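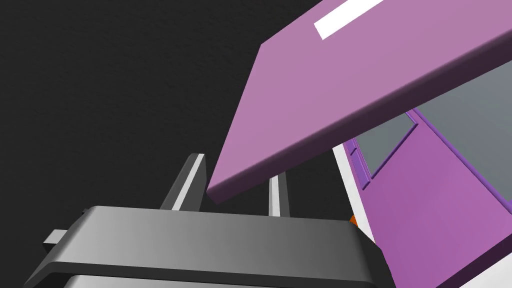

Up close with the purple cabinet, gripper open.

Home | Visits | Gallery | Join us

Our February trip to the Drakimach open day was a treat! Kumudini Matubbar ran the simulator session and let us watch the robot at work in its make-believe rooms, partly from its own wrists. The team has built 29 of these rooms so far, and I could happily have stayed for every one.
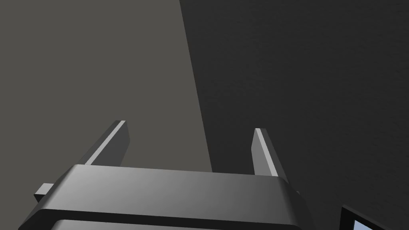 Two fingers, nothing between them yet. The shading is lovely.

We all wanted a view of the whole robot after that, both arms included.

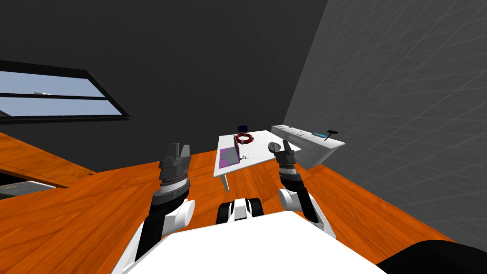
Both grippers up by the white table, with the laptop and the life ring.

I had a soft spot for the hammer on the long counter. Kumudini told us she tries 3 layouts of a room before she settles on one, and she took every question we threw at her (there were plenty!).

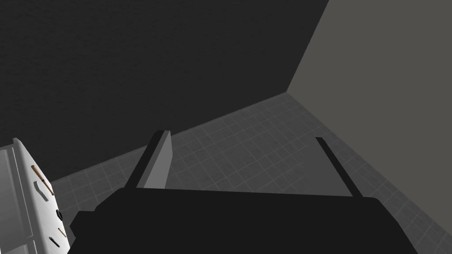
Tea afterwards was in the Gunawardena room, and several of us were still talking grippers at half past four. I'd go again tomorrow.

We use cookies to remember your settings. Accept | Decline

© Plananmont Makers | Contact | Back to top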